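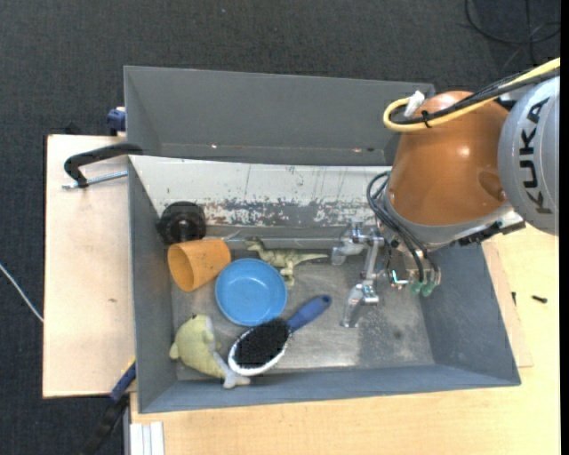 Teaching Bin Picking by Remote Control: Final Report of the Student Project

Ismail Lahlou and Arnar Ásgeirsdóttir

1. Introduction

In this project we wanted to collect demonstrations of a simple task, moving objects out of one side of a bin, and use them to train a small control policy. The person who demonstrates does not touch the robot. He or she holds a controller, looks at the bin, and the arm follows the movement of the hand. We called our program Orell, and we use this name in the rest of the report.

When we started, we had both read papers in which this looks very easy. We believed that the learning part would take most of the semester. In reality we spent most of it on the control part, so this report is mainly about how we recorded the data and what we would change.

2. Setup

We used the KUKA arm of the laboratory with a two-finger gripper. The bin is gray metal and it is fixed with clamps, as in the first weeks it moved a little every time the gripper pushed against a wall. After such a movement all recordings of that session had a different bin position, and we had to throw them away.

The objects were chosen by us from the box of the laboratory: among others an orange cup, a blue bowl, a hairbrush, a toy dinosaur and a plush dolphin. We wanted shapes that need different grasps. The cup is easy if it stands and more difficult if it lies on its side. The bowl can only be taken by the rim. The hairbrush can be taken by the handle, but the person has to turn the wrist of the robot first, and this is the movement that new operators find hardest.

The controller sends the position of the hand to the program. Orell scales it by a factor of 2, so a long movement of the robot does not need a long movement of the arm of the person. Orell also stops the robot when the trigger is released. The operator can then put the hand in a comfortable position, press the trigger again and continue.

3. How we recorded

There were 12 operators, all students of our department. Each of them got a short explanation and was allowed to practice until he or she felt ready. Practice attempts were not saved.

One demonstration starts with the gripper empty above the right half of the bin and the objects together in the left half. The operator picks one object, carries it to the right, opens the gripper and goes back to the start. We saved the joint positions, the state of the gripper and the camera pictures. In total we kept 150 demonstrations. We first planned to have 2000, and we understood already in March that this number was not possible for two people who also have other courses.

Between demonstrations one of us pushed the objects back to the left by hand. We tried to mix them well, but when Arnar later looked at the pictures she noticed that the bowl was very often in the middle of the group. We think that we put it there without noticing, as it is the biggest thing to hold and we placed it first.

4. Observations

The main problem was depth. The operators could judge left and right very well, but many of them stopped too high and closed the fingers on air. Two of them asked for permission to stand up and look into the bin from the side, and after this we allowed it for all. The earlier recordings contain more pauses, and the policy learned these pauses also. It sometimes waits above an object for no visible reason.

The cables of the gripper gave us a second problem. If the wrist is turned far in one direction, the hoses become tight and pull. The operator cannot feel this through the controller. We added a limit for the wrist angle in Orell, and after that the hairbrush had to be approached from the other side in some positions. Some operators did not like the limit and said that the robot was "refusing."

The floor of the bin is worn and reflects the lamp. In our first camera pictures the bright area was sometimes taken for an object by our detection. We changed the exposure and it became better, but not perfect.

The soft toy was the most forgiving object. Even a bad grasp usually held it. With the cup a small error was enough to push it away to the wall, where it is hard to reach.

5. What we would change

We would write down for each demonstration who the operator was and how long he or she had practiced. We only have this information for the second half. We would also draw the starting positions by chance from a list, so our own habits do not enter the data.

Ismail would like to try guiding the arm directly by hand for the grasp and using the controller only for the transport. We did one test of this in May. It felt more natural, but the hand of the person was in every camera picture, and we had no time to solve it.

The recordings and the source code of Orell are stored on the group drive in the folder "bin_demos". The calibration file for the camera is in the same folder and must be loaded before the recordings are played.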